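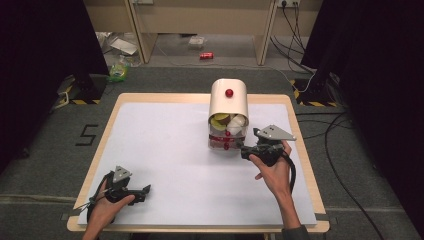
Ineke Baert pergunta se o frasco de 700 ml chega para o ano inteiro ou se mais vale levar logo o de 1.000. Depende da água. Com água dura, como a dela, vá para o grande. Com água filtrada o pequeno dá e sobra.

Wuyts Descalcificante Líquido para máquinas de café
Ref. 701
Disponível em 700 ml e 1.000 ml
Em stock – envio no próprio dia para encomendas feitas de manhã

Descrição

Descalcificante líquido à base de ácido láctico e ácido cítrico. Sem perfume, sem corante. Para máquinas de cápsulas, de filtro e expresso manuais com depósito de água. Serve também para chaleiras e jarros eléctricos. Não serve para ferros de engomar, já nos perguntaram muitas vezes e a resposta continua a ser não.

Tampa com segurança para crianças: carregar e rodar. Marcas de dose na lateral do frasco, com janela transparente para ver o que resta. O rótulo vem em português e neerlandês. O da remessa antiga só em neerlandês, se receber um desses escreva-nos e mandamos a folha em PDF.

Quando descalcificar

– a chávena demora mais a encher do que demorava
– a máquina faz mais barulho a puxar a água
– café morno logo à saída
– luz de aviso acesa (nem todos os modelos têm)
– pontinhos brancos no fundo do depósito

Não espere pela luz. Em zonas de água dura ela acende tarde.

Modo de usar

Desligar a máquina e deixar arrefecer. Tirar a cápsula usada ou as borras. Tirar o filtro de água do depósito, se houver – esquecimento mais comum de todos e estraga o filtro.

Deitar uma dose no depósito e encher com água fria até à marca da máquina. Recipiente grande por baixo da saída. Ligar, correr metade, parar, esperar um quarto de hora, correr o resto. Depois enxaguar: 2 depósitos cheios de água limpa, até ao fim. Se ainda cheirar a ácido, mais um.

Máquinas com programa próprio de descalcificação: seguir o programa e o manual do fabricante, que manda sempre mais do que esta página.

Nas máquinas de cápsulas com porta-cápsulas amovível, lavar o suporte à parte com água quente e um pouco de detergente. O descalcificante não tira gordura de leite seco. Bebidas com leite em pó deixam resíduo na agulha e nesse caso é preciso o líquido de limpeza Brevlow, vendido em separado (ver em baixo).
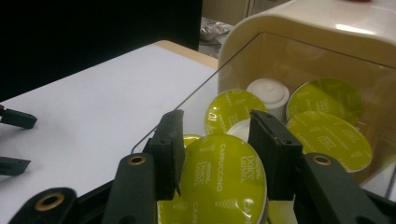

Cápsula Cappuccino, Nescafé Dolce Gusto.

Precauções

Irritante para os olhos. Luvas se tiver a pele sensível. Não misturar com lixívia nem com outros produtos de limpeza. Salpicos em mármore, calcário ou esmalte: limpar imediatamente com pano húmido, porque fica marca e a marca não sai. Alumínio à vista também não gosta. Guardar ao alto, fechado, longe do sol e das crianças.

Validade: ver fundo do frasco. Depois de aberto, usar em cerca de 2 anos.

Características

Marca: Wuyts
Estado: líquido transparente
Conteúdo: 700 ml ou 1.000 ml
Embalagem: frasco de plástico com tampa de segurança
Aroma: nenhum
Uso: doméstico e pequeno escritório

Para escritórios com várias máquinas há caixa completa, preço sob consulta. Pedidos para Milan Hoekstra, pelo formulário. Indicar o NIF se precisar de fatura.

Costuma ir junto

Líquido de limpeza Brevlow, para circuitos de leite
Escova fina Liltholm, cerdas de nylon
Tiras de teste de dureza da água Plemaria – mergulhar, esperar, comparar a cor com a tabela

Opiniões de clientes

Henk Mulder
Fez o que promete. A máquina voltou a tirar café quente. Tampa dura de abrir, a minha mãe não consegue sozinha.

Athina Vlachopoulos
Bom mas gostava de um doseador à parte, as marcas do frasco vêem-se mal quando já está a meio.
Resposta da loja: tem razão, já passámos a queixa à marca. Entretanto pode usar um copo medidor, desde que o lave bem a seguir.

Mieke Verbeke
Comprei o pequeno em agosto e ainda tenho. Não cheira a nada, o anterior que usava cheirava a vinagre pela casa toda. Chegou com o rótulo um bocado amachucado, de resto tudo bem.

Envios e devoluções

Frascos seguem sempre em caixa de cartão com saco à volta. Se chegar a pingar, fotografia e e-mail, mandamos outro. Devoluções só com o selo da tampa intacto. Levantamento na loja posível, avisar antes.

Preços e stock actualizados em 16 de março de 2023. Salvo erro tipografico ou rutura do fornecedor.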